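Chapter 6
Picking Things Up

Before you start: you should have finished the Siltik setup in Chapter 3, and your team should be able to move the simulated arm to a named position without hitting the counter. If the arm still swings wide on its way home, go back and fix that first.

Think about the last time you grabbed a snack off a messy kitchen counter. You reached past a glass, turned your wrist a little, closed your fingers and lifted. It took a second, and you were probably talking to somebody the whole time. Now try writing down every choice you made, in order, so clearly that a machine could follow along. That is the job in this chapter, and it's a great one!

Up to now your arm has been moving through empty space. From here on it has to touch things, and touching things is where robotics gets really fun. A potato is lumpy. A mug has a handle that gets in the way on one side and helps you on the other. A fork lies so flat that the fingers can bump the counter before they ever close on it. Each object asks for a different plan, and your team gets to come up with all of them.

The class project is called Gromwood. Teams of 4 share one simulated kitchen, and each team writes a program that picks an object from a crowded counter, lifts it clear and holds it steady. You will start with the apple.

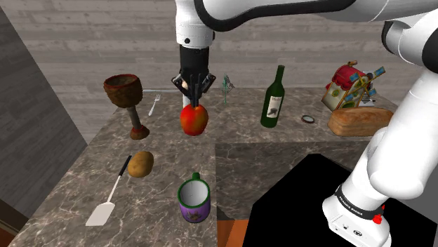
Apples are friendly. They are close to round, so it matters very little which side the fingers come from, and you can spend your time on the two things that matter most: where the middle of the object is, and how far down the gripper should go before it closes. Go too high and the fingers slide off the top. Go too low and you hit marble.

When teams in the January class ran this lab, most of their early tries failed on height – the left and right position was fine. So we will work on height first, in Section 6.1, using the Swai viewer to watch the gripper from the side. Section 6.2 adds wrist turns for long objects like the fork and the spatula. In Section 6.3 you will plan a path that leaves the neighbors standing, and the wine bottle is a good test of that.

Keep a log as you go. Write down the grasp height, the wrist angle and what happened, even when what happened was a potato rolling onto the floor. You will want those numbers for the team challenge at the end of the chapter.

Words to know: grasp, approach path, clearance, wrist angle, parallel gripper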